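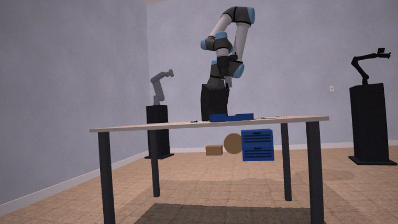

Arm over the blue tray in our simulated room, gripper empty.

**1/** Thread on what we learned about camera views in simulated policy evaluation. I've been working on this with Nuanchan Kongkaew since March and we finally have a result I'm willing to post.

**2/** The question: if you score a manipulation policy only in simulation, how much does the placement of the input camera change the ranking of your checkpoints? We kept seeing two checkpoints swap places and couldn't blame the physics.

**3/** Setup. One simulator, which we call Zillbridge. One arm, one gripper, a table, the usual small-object tasks. We took 21 checkpoints from the same training run and tested each of them on the same 234 starting states.

**4/** The only thing we changed between conditions was the camera the policy sees. Same seeds, same objects, same lighting. A low side view puts the tabletop nearly edge-on, so small things shrink to slivers. A higher view spreads them out.

**5/** Result: the top checkpoint under the low view was not the top one under the high view. The middle of the ranking moved the most. The worst few stayed the worst no matter what we did.

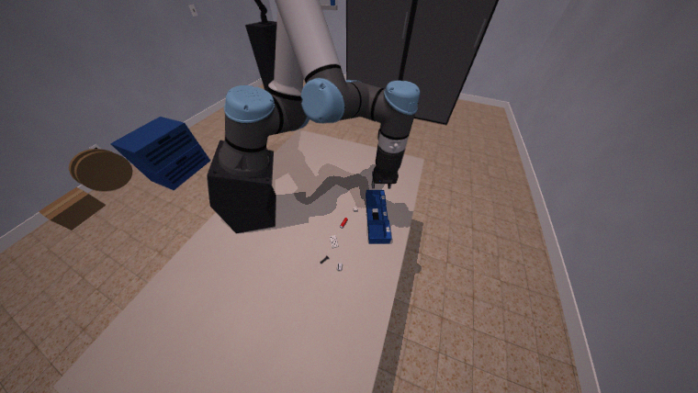
**6/** The failures weren't random either. Under the low view, most of the lost episodes were bad reaches along the depth direction. The gripper closed short of the object or past it. Sideways error barely changed.

**7/** Small parts suffered more than big ones. Screws and dice were the hardest for every checkpoint. Anything the size of a case or a tray was fine from either camera.

**8/** We then tried the obvious fix, scoring each checkpoint on both views and averaging. That gave a much steadier ranking. Rerunning with new seeds changed the order of two neighbors and nothing else.

**9/** Cost: it doubles the rollouts. We got some of that back by stopping an episode after 80 steps with no gripper motion. Þröstur Snorradóttir wrote that check and it's in the Tosel branch if you want it.

**10/** What we have not shown: that the averaged ranking matches a real arm. We have no hardware numbers yet. Please don't cite this as a sim-to-real result.

**11/** Also a bug note. 703 early episodes were scored with the wrong success threshold. We threw them out and reran them. If you have the older spreadsheet from Nuanchan, delete it.

**12/** Next up is a wrist camera condition, then the same test on a second policy type. Configs and seeds go up with the write-up. Replies are open if you've measured the same thing in a different simulator.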